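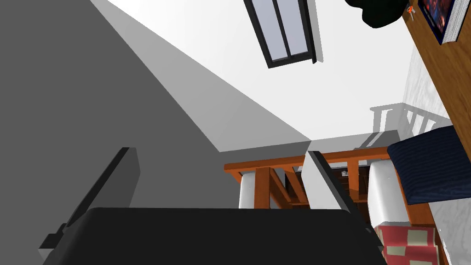

Tonen 44 Lottery Ticket Dispenser

The Tonen 44 is a countertop dispenser for instant lottery tickets. It is made for convenience stores, gas stations and newsstands that sell scratch tickets over the counter and want a record of every ticket that leaves the bin. Part number 3862.

Each bin takes one pack of fan-folded tickets. The clerk presses the button for the game, the ticket feeds out to the perforation, and the sale is logged. When a pack runs low the bin light changes from green to amber. The unit stops feeding when it reads the last ticket number, so a new pack has to be scanned in before sales can continue.

Bins lock individually. The front door has a separate key, and two of each key come with the unit. Replacement keys are ordered by serial number.
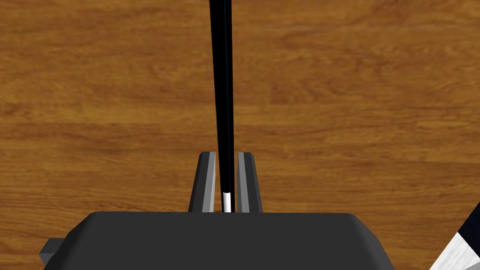
Wood-grain surface with thin black rod

Pack activation

Scan the barcode on the pack wrapper, then the first ticket. The display shows the game name, ticket price and starting number. If the starting number is wrong, press Clear and scan again. Do not load a pack that has not been activated. The dispenser will hold it, but the sales will not appear on the shift report.

Shift reports

Reports print on the built-in receipt printer or go to the back office computer over a network cable. The memory keeps 2000 sales entries. After that the oldest entries are overwritten, so stores with heavy traffic should pull a report at every shift change.
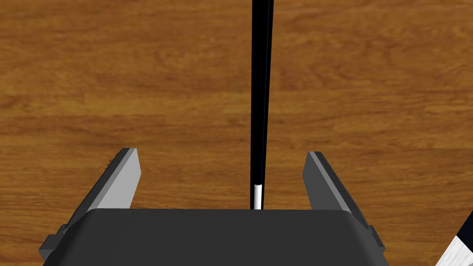 Black rod over wood grain

Software

The dispenser ships with Prekadura 2, which handles activation, returns and partial packs. Units running the first version can be updated from a USB drive. The update erases stored reports, so print them first. The July release adds a setting to hide games that have been closed by the lottery.

In the box

Dispenser, power cord, network cable, keys, one roll of receipt paper, game label sheets, quick start card. The counter mounting plate is sold separately under the name Oltus and fits all current models.

Warranty and service

Parts and labor are covered for two years from delivery. Service is handled by Huanca. Have the serial number ready when you call; it is printed on the plate inside the front door.

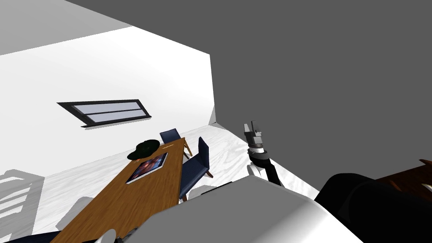
Can I put tickets of different prices in the same dispenser?
Each bin is set up separately, so any mix of prices will work. Set the price when you activate the pack and put the matching label on the bin.

Page updated Apr 14, 2024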